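How to recover when a folding arm drops the fabric in the middle of a fold

Written for the Orkon folding cell, version 2 of the gripper fingers

This page explains what to do when one arm loses the shirt during a fold and the program goes on as if it still holds it. We had this fault many times in November, and I write down the procedure which works for us. You need access to the Jullo console and a soft cloth with alcohol.

The fault nearly always begins at the pinch. If the fingers take only a little fabric, the hold is good while the arm lifts but it gets weak when the arm pulls sideways. 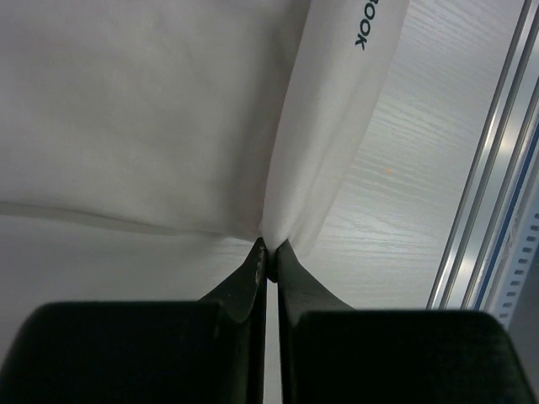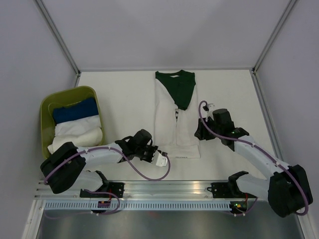 Benjamín Jara wrote to me after the first version of this page that I had the order wrong: he would never clean the fingers before he saves the log, because on his cell the log is overwritten at the next start and then you have lost the only proof of what happened. He is right, and I changed the steps.

Step 1. Press pause on the console. Do not use the emergency stop unless a person or a cable is in danger. The emergency stop takes the power from the motors, and on our cell the arms then sink slowly onto the table.

Step 2. Keep your hands outside until both arms show "hold". An arm in pause can still finish its last small movement. Florencia Cabral got a pinched thumb this way, and it was not serious, but it was unnecessary.

Step 3. Save the log. In Jullo, open Runs, select the last run and choose Export. Write the run number in the file name. Our worst case was run 3,327, where the left arm dropped the hem and then closed on nothing for the rest of the fold.

Step 4. Look at the gripper current in the log. When the fabric is held, the value stays almost flat. When it slips, you see a short drop and after it the value for empty fingers. Write down at which second the drop comes. If it comes during the sideways pull, the cause is probably a shallow pinch. If it comes already at the lift, look first at the finger surface.

Step 5. Open the fingers from the console, not by hand. Send both arms to the home position at low speed. Be careful if the fabric is still held by one arm, as it can be dragged with it.

Step 6. Now switch the cell to service mode and clean the inner sides of the fingers. Lint from cotton makes them slippery. Let the alcohol dry completely.

Step 7. Set the pinch depth. The default is 9 mm. For T-shirts we went up to 22 mm at the hem and had far fewer drops. With thin fabric try a smaller value first, or the fingers can push against the table.

Step 8. Put the shirt flat again and run one fold at half speed. Watch the fingers, do not watch the screen.

If the fault comes back after this, check that "grip check" is enabled. It was off in our cell after an update, and for this reason the program did not stop by itself when the fabric was lost.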